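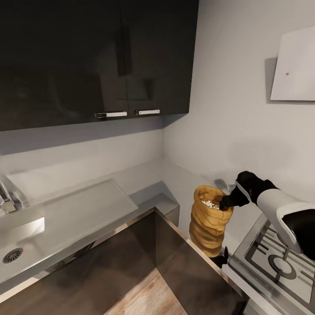
Wissenschaftliche Mitarbeit (m/w/d): Transfer simulierter Manipulationsaufgaben auf reale Küchen

Die Arbeitsgruppe Manipulation am Forschungsstandort Teditz sucht zum nächstmöglichen Zeitpunkt eine Person für das Teilprojekt Drarnon. Die Stelle umfasst die volle tarifliche Wochenarbeitszeit und ist auf 3 Jahre befristet. Gelegenheit zur Promotion besteht.

Gegenstand des Teilprojekts

Drarnon untersucht, unter welchen Bedingungen Steuerungsstrategien, die ausschließlich in gerenderten Küchenumgebungen gelernt wurden, auf einem realen Arm bestehen. Die bisherigen Versuche betreffen zwei Aufgabengruppen: das Greifen in offene Behälter mit körnigem Inhalt und das Bearbeiten verschmutzter Bodenflächen. Pro Aufgabe liegen 800 simulierte Episoden vor, von denen 400 mit veränderter Beleuchtung und veränderten Oberflächentexturen erneut gerendert wurden.

Im Vergleich beider Teilmengen zeigte sich, dass die Texturvariation beim Greifen kaum Einfluss auf die Erfolgsrate hat, bei den Bodenaufgaben dagegen erheblichen. Flecken mit weichem Rand werden auf Holzmaserung nur unzuverlässig segmentiert, besonders dort, wo der Schatten des Greifergehäuses auf die Dielen fällt.

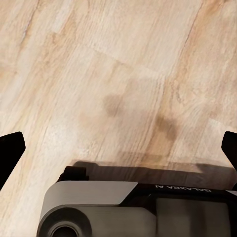
Der Fehler tritt bei geöffnetem wie bei geschlossenem Greifer auf und lässt sich durch eine höhere Bildauflösung allein nicht beheben. Ein Ansatz, der Schattenwurf und Verschmutzung getrennt modelliert, ist als Prototyp vorhanden, bislang jedoch nicht systematisch ausgewertet. Hier setzt die Stelle an.

Aufgaben

Auswertung und Weiterentwicklung des Schattenmodells
Erweiterung des Datensatzes auf 1000 Episoden je Aufgabe
Planung und Durchführung der Vergleichsversuche am realen Arm
Pflege der Szenenbeschreibungen und der Versionsstände im Projektarchiv
Mitarbeit an Veröffentlichungen

Voraussetzungen

Abgeschlossenes Masterstudium in Informatik, Robotik, Elektrotechnik oder einem verwandten Fach. Sichere Kenntnisse in Python sowie Erfahrung mit mindestens einer physikbasierten Simulationsumgebung werden vorausgesetzt. Kenntnisse in Bildsegmentierung sind erwünscht, Vorarbeiten zum Imitationslernen von Vorteil. Arbeitssprache der Gruppe ist Englisch — Deutschkenntnisse sind für die Abstimmung mit der Werkstatt hilfreich.

Umfeld

Die fachliche Leitung liegt bei Judit Gál, die Simulationsumgebung wird von Rafail Michailidis betreut. Die Versuche am realen Arm finden im Labor des Projektpartners Van Wyk statt. Rechenzeit auf dem Gruppencluster ist für das Teilprojekt fest zugewiesen. Die Gruppe trifft sich freitags zur Besprechung laufender Versuche; eine Teilnahme per Videokonferenz ist möglich.

Bewerbung

Einzureichen sind Lebenslauf, Zeugnisse, ein Anschreiben von höchstens einer Seite und, sofern vorhanden, ein Verweis auf eigenen Quellcode. Alle Unterlagen bitte in einer PDF-Datei unter dem Stichwort »Drarnon« über das Bewerbungsportal hochladen. Die Auswahlgespräche sind für Dezember vorgesehen und enthalten einen kurzen Fachvortrag zur eigenen Abschlussarbeit. Fachliche Fragen beantwortet Judit Gál, Fragen zum Verfahren Shireen Zwane.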